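Hand-held gripper drops forks halfway to the caddy
Posted in Home & Hobby Robotics

Aslı Türkmen
G'day all. I've been recording cutlery sorting at the kitchen table with a pair of hand-held grippers, and the right one has started letting go. Spoons are fine. Forks get picked up, travel nicely, then slide out just before the caddy. It was behaving until May, and I haven't changed the settings. I've wiped the pads twice with a damp cloth — no difference. I've got 578 takes done and would rather not bin the lot.

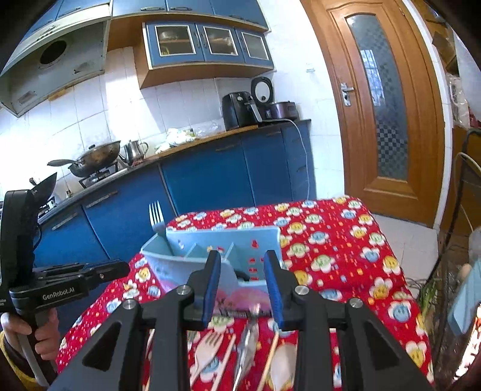 Fingers open at the utensil caddy, second gripper on the left.

Any ideas before I pull it apart?

Privport
Had the same thing! Mine was the finger screws. One had backed out a touch, so the fingers closed fine on anything fat and went crooked on thin handles. Close it on a strip of paper and tug — if it slides out at one end only, they're not meeting square. Nip the screws up evenly and try 8 forks in a row. Please don't poke at the jaw with your finger on the trigger, I got a beauty of a blood blister that way.

As for your old takes, I'd keep the ones where it dropped, just label them.

emham_2
probably the pads. dish soap leaves a film, try metho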